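Kernilier sorting project, notebook, February

Morning session
Getachew Adugna set up the arm again and we went back to picking solenoids out of the orange tray. Blue ones only for now. Approach height is 235 mm above the table, down to 204 at the grip. The plunger end is still the wrong place to hold them, so the target point stays on the coil body.

The leads are the main nuisance. A loop lying next to a coil pulls the detected centre over to one side, and the angle goes with it. 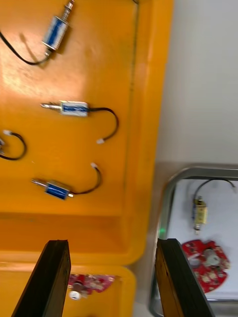 Afternoon session
Masked out anything thin and black before the angle step. Ran 167 picks, 4 dropped, all with the wire under one finger. Log saved in the Weldu folder.

To do: try the same settings on the yellow type, leave the red boards until the club has agreed a grip for them. Ask Getachew for the old finger pads.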